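From: Karine Vachon
To: Cultach worktops and kitchens list
Subject: Re: sealing marble — how often, and with what?

Rogério Teixeira wrote:

> Moving into the Traruvton flat in June and the worktop is marble
> throughout. Previous owner left half a tin of something called Vulico
> and no instructions. Do I seal it straight away? Every year? My
> brother says every three months, which sounds mad. Also there is a
> dull ring by the sink that will not shift with washing up liquid.
> Quote for a repolish was 560, which I don't have.

Rogério, quick reply as I'm off out at half six, sorry for the mess.

Don't pay the 560 yet. And don't seal anything till you've done the water test. Teaspoon of water on the stone, leave it fifteen minutes, wipe. Dark patch left behind = it's drinking, seal it. No patch = leave well alone. Your brother's three months is far too often, you just build up a sticky film that then has to come off again. I had precisely that in my old place, took a whole weekend with a cloth and a bad temper.

The ring is almost certainly an etch, not a stain. Differnt thing. Lemon, vinegar, wine, some bathroom sprays, they eat the shine off and no sealer on earth stops it. Washing up liquid won't touch it as there's nothing there to wash away. Polishing powder for marble, small damp pad, small circles. Try it in a corner first!!

Marble worktop, plenty out on it:
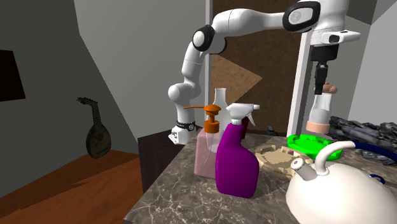 Bottles and bits standing straight on the stone.

On bottles — oil is the one I'd watch. Drips run down the side and sit under the base, and by the time you move it there's a circle. That sort IS a stain and you can draw it out with a poultice, bicarb and water mixed to a paste, cling film over, leave it overnight. Might need two goes. Mine needed four but it had been there since before I moved in.

Half tin of Vulico: chuck it if it's gone thick or smells off. I've used Miranda on ours and got on fine, but I paid 273 for the lot with the pads and a man to do the first coat, and I wouldnt pay the man again. It's wiping on and wiping off. Thin coat, buff before it dries, windows open.

Daily stuff, just warm water and a drop of mild soap. Dry it after. Skip the cream cleaners.
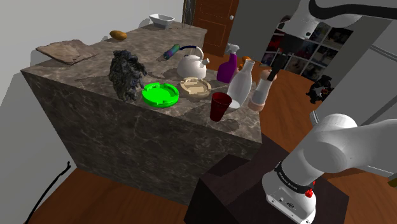 Can I put hot pans straight down on marble?
Use a trivet. The stone will often cope but a sudden change of heat can crack it, and any sealer suffers too.

There was a long thread on repolishing last winter, somebody was quoted 839 and got it down a fair bit by clearing the kitchen themselves. Search the archive for "honed", I think it was under that. Honed finish is worth a thought by the way, matt, so etches hardly show.

Let me know how the water test goes and I'll dig out the name of the powder.

Karine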